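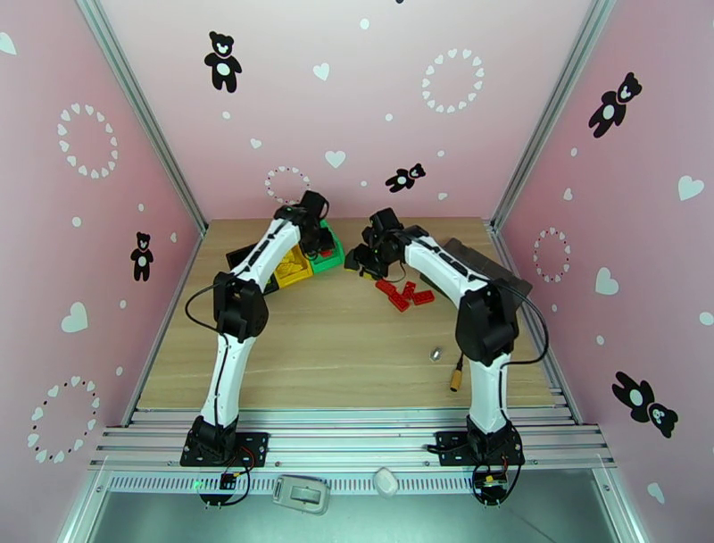
팔 두 대가 같은 자리를 쓸 때: 탁상형 양팔 셀 정비 기록

글 산다말리 헤티아라치

벨틱(Veltik)의 양팔 셀은 토요일 오전 8시에 전원이 내려간다. 일주일에 한 번, 팔의 원점을 다시 잡고 체결부를 조이고 케이블을 점검하는 시간이다. 작업 자체는 단순하다. 나무 상판 위에 놓인 작은 블록을 집어 노란 통이나 초록 통에 넣는다. 까다로운 쪽은 두 팔의 도달 범위가 상판 안쪽 중앙에서 겹친다는 점이다. 그리퍼끼리 거의 맞닿는 자세가 정상 동작에 포함되므로, 한쪽 기준이 조금만 틀어져도 오차가 그 좁은 구간에 몰린다.

정비를 맡은 루완 초두리는 이 셀을 조립 단계부터 다뤘다. 그는 점검 순서를 바꾸지 않는다. 기계 체결부, 배선, 원점, 그리퍼, 공유 구간, 마지막이 상판 정리다. 앞 단계에서 문제가 나오면 뒤 단계의 측정값은 버리고 처음부터 다시 잰다.

받침부터

두 팔은 각각 검은 마운팅 플레이트 위에 서 있고, 플레이트는 상판 앞쪽을 가로지르는 알루미늄 프로파일에 볼트로 고정되어 있다. 레일이 나란히 이어지는 구조라 플레이트를 좌우로 옮기기 쉽다. 옮기기 쉬운 구조는 밀리기도 쉽다. 팔이 급감속할 때 걸리는 모멘트가 베이스를 통해 플레이트로 전달되고, 볼트의 조임력이 떨어지면 플레이트가 레일 방향으로 미끄러진다.

초두리는 플레이트 모서리와 레일에 걸쳐 가는 금을 그어 두고 토요일마다 금이 어긋났는지 본다. 눈으로 어긋남이 보이면 이미 늦은 상태다. 그래서 금이 맞아 있어도 토크 렌치는 매번 댄다. 조이는 순서는 대각선이고, 한 번에 규정 토크까지 올리지 않고 두 차례로 나눈다. 두 플레이트 사이의 간격은 강철자로 앞뒤 양 끝에서 잰다. 앞과 뒤의 값이 다르면 플레이트 하나가 회전한 것이다. 이 경우 간격만 맞추면 안 되고, 볼트를 전부 풀어 직각자를 대고 다시 앉혀야 한다.

간격의 허용 편차는 도면에 없었다. 설계를 맡은 바텔(Vatell) 쪽 문서에는 프로파일의 규격과 볼트 호칭만 적혀 있었고, 운용 기준은 벨틱이 직접 정했다. 현재 기준은 설치 시 측정값에서 플러스마이너스 2밀리미터다. 그 안에 있으면 소프트웨어의 좌표 변환값을 고쳐 흡수하고, 벗어나면 기계적으로 되돌린다.

케이블은 바깥으로 돈다

팔꿈치 관절에서 나온 검은 케이블은 좌우 모두 팔의 바깥쪽으로 호를 그린다. 안쪽으로 돌리면 길이는 줄지만 두 팔이 가운데로 모일 때 상대편 링크에 걸릴 수 있다. 바깥쪽 여유는 팔꿈치가 가장 많이 접힌 자세와 가장 많이 펴진 자세를 모두 만들어 보고 정한다. 여유가 모자라면 커넥터가 당겨지고, 남으면 호가 처져 상판이나 베이스에 쓸린다.

점검은 손으로 한다. 전원을 끈 채 팔을 천천히 움직이면서 호의 모양이 어디서 급해지는지를 본다. 피복에 흰 줄이 생겼거나 특정 각도에서만 뻣뻣해지는 부분이 있으면 교체 대상이다. 통신 오류 기록도 함께 읽는다. 오류가 특정 관절 각도에 몰려 있으면 배선을, 각도와 무관하게 흩어져 있으면 전원이나 모듈을 먼저 의심한다.

베이스 가까이에 놓인 소형 회로 모듈은 적색 전선으로 연결되어 있고, 왼쪽에는 흑색 전선도 함께 들어간다. 팔 가까이에 두면 배선이 짧아지는 대신 진동을 그대로 받는다. 초두리는 전원을 넣기 전에 커넥터를 하나씩 눌러 보고, 전원을 넣은 뒤에는 왼쪽 베이스 근처의 녹색 표시등을 확인한다. 표시등은 급전 여부만 알려 준다. 통신이 살아 있는지는 관절 목록을 호출해 모든 축이 응답하는지 따로 봐야 한다.

원점은 한 팔씩

원점 보정은 왼팔부터 한다. 오른팔은 작업 구간 바깥으로 물려 놓고 토크를 끊는다. 두 팔을 동시에 보정하는 기능이 제어 소프트웨어에 있지만 벨틱에서는 쓰지 않는다. 동시 보정 중에 한쪽 축의 부호가 잘못 저장된 일이 있었고, 그때 두 그리퍼가 서로를 밀었다. 파손된 것은 핑거 한 개였으나 원인을 찾는 데 하루가 걸렸다.

왼팔의 각 축을 기계적 기준 자세로 옮기고 엔코더 값을 읽는다. 같은 자세를 반복해 만들고 값의 흩어짐을 기록한다. 평균이 이동했지만 흩어짐이 작으면 원점만 다시 저장한다. 흩어짐 자체가 커졌으면 관절 내부의 유격이나 출력축 나사의 풀림을 확인한다. 가장 먼저 커지는 곳은 대개 팔꿈치다. 상완 쪽 링크가 길고, 그리퍼와 물체의 무게를 받은 채 앞으로 뻗는 시간이 길기 때문이다.

지난 점검에서 오른팔 팔꿈치의 흩어짐이 기준을 넘었다. 가동 시간으로는 직전 분해 점검에서 158시간이 지난 시점이었다. 오두오르 키냐가 관절 커버를 열어 보니 출력 혼을 잡는 나사가 풀려 있었다. 나사산은 멀쩡했다. 탈지한 뒤 중강도 고정제를 바르고 다시 조였고, 같은 날 오후의 반복 측정에서 흩어짐이 기준 안으로 들어왔다. 왼팔의 같은 위치도 예방 차원에서 같은 처리를 했다.

키냐는 이때 커버를 바로 닫지 않았다. 배선이 혼 뒤쪽을 지나는 경로에 눌린 자국이 있어서 타이 위치를 옮기고 나서야 닫았다. 정비 기록에는 나사 항목과 배선 항목이 따로 적혀 있다. 한 줄로 묶어 적으면 다음에 같은 증상이 나왔을 때 어느 쪽이 원인이었는지 분리할 수 없다.

그리퍼와 블록

검은 그리퍼는 핑거가 마주 닫히는 방식이다. 플라스틱 블록은 표면이 매끄럽고 모서리가 직각이어서 잡는 힘보다 접촉면의 평행도가 결과를 좌우한다. 핑거 끝이 벌어진 채 닫히면 블록이 아래로 밀려나고, 안으로 오므라들면 위로 튄다. 두 경우 모두 힘을 올려 해결하려는 시도가 흔하지만 모터 온도만 올라간다.

평행도는 두께 게이지를 물려 본다. 핑거 끝과 뿌리에서 게이지가 빠지는 저항이 비슷해야 한다. 접촉면이 닳으면 끝부분만 헐거워진다. 교체용 핑거는 몰라(Mollah)에서 받는데, 로트에 따라 체결 구멍의 여유가 달라 끼운 뒤 반드시 다시 잰다. 좌우 핑거는 한 벌로 바꾼다. 한쪽만 새것이면 닫힘 중심이 이동하고, 그만큼 블록이 집는 순간 옆으로 끌린다.

시험 물체는 빨간 블록 네 개다. 상판 중앙, 오른쪽 그리퍼 아래에 각도를 조금씩 달리해 모아 놓는다. 일렬로 정렬해 두면 성공률은 좋게 나오지만 실제 작업과 맞지 않는다. 블록끼리 붙어 있으면 핑거가 들어갈 틈이 줄고, 살짝 비틀어져 있으면 손목 각도가 틀렸을 때 바로 드러난다.

공유 구간

두 팔이 겹치는 구간은 소프트웨어에서 점유 방식으로 관리한다. 한 팔이 구간에 들어가면 다른 팔은 경계에서 기다린다. 건네주기 동작만 예외로, 두 그리퍼가 함께 들어간다. 이때는 속도 상한이 내려가고 관절 전류의 임계값도 낮아진다. 전류가 임계값을 넘으면 양쪽이 함께 멈춘다.

임계값을 정한 사람은 카빈다 뎁나트다. 초기에는 제조사 기본값을 썼는데 접촉이 아닌 가속만으로도 정지가 걸렸다. 뎁나트는 빈 그리퍼로 건네주기 경로를 거의 2,774회 돌려 축별 전류 분포를 모으고, 그 상단에 여유를 더해 값을 다시 잡았다. 이후 헛정지는 줄었다. 다만 케이블을 교체하거나 관절 나사를 다시 조이면 마찰이 달라지므로 분포를 짧게라도 다시 받아야 한다. 초두리의 점검표에서 이 항목은 원점 보정 바로 다음 장에 있고, 실제로 가장 자주 빠뜨리는 항목이기도 하다.

건네주기 위치는 통의 위쪽을 피해 잡았다. 통은 왼쪽 그리퍼가 닿는 범위에 노란색과 초록색이 나란히 놓인다. 통 위에서 건네다 떨어뜨리면 블록이 통 안에 들어가 버려 실패가 성공으로 기록된다.

상판

마지막 항목은 상판 정리다. 정비가 끝난 상판에는 대개 무언가 남는다. 작은 금속 너트, 노랑과 검정이 섞인 커넥터가 달린 짧은 케이블 끝, 앞쪽 가장자리에 올려 둔 회색 클립 모양의 플라스틱 부품 같은 것들이다. 너트는 블록보다 작아 핑거가 집지 못하고, 내려오는 핑거 끝에 눌리면 상판에 자국을 남기거나 핑거를 휘게 한다. 케이블 끝은 팔이 회전하면서 끌고 갈 수 있다.

초두리는 치우기 전에 각 부품의 출처를 먼저 확인한다. 출처를 모르는 너트가 나오면 플레이트와 관절 커버, 외곽 프레임의 체결부를 다시 훑는다. 모두 제자리에 있으면 여분함으로 보낸다. 이 확인이 끝나기 전에는 토크를 넣지 않는다.

트레이도 이때 제자리로 돌린다. 검은 트레이는 노란 통 밑에 일부가 깔려 있으면 통이 기울고, 통의 테두리 높이가 달라지면 놓기 동작의 하강 깊이가 맞지 않는다. 오른쪽 안쪽의 짙은 회색 트레이는 가장자리에 기대어 세워 두는 경우가 많은데, 오른팔 팔꿈치가 뒤로 빠지는 경로를 시험할 때는 상판 밖으로 뺀다.

재가동

재가동은 저속으로 시작한다. 왼팔 단독, 오른팔 단독, 교대 진입, 건네주기의 순서이며 각 단계에서 빈 그리퍼로 먼저 돌리고 블록을 쥐여 다시 돌린다. 비상정지 버튼은 단계마다 한 번씩 실제로 누른다. 정지 뒤에 팔이 처지는 양도 적는다. 처짐이 좌우로 다르면 케이블의 당김이나 관절 마찰의 차이를 의심할 수 있다.

벨틱은 다음 달부터 분해 점검 주기를 2주로 고정할 계획이다. 지금까지는 흩어짐이 기준을 넘을 때만 커버를 열었다. 키냐는 커버를 자주 여는 만큼 배선이 눌릴 기회도 늘어난다는 의견을 냈고, 초두리는 나사 풀림을 측정값만으로 잡기에는 늦다고 본다. 우선 오른팔에만 새 주기를 적용하고, 왼팔은 기존 방식으로 두어 11월까지 두 팔의 기록을 비교하기로 했다.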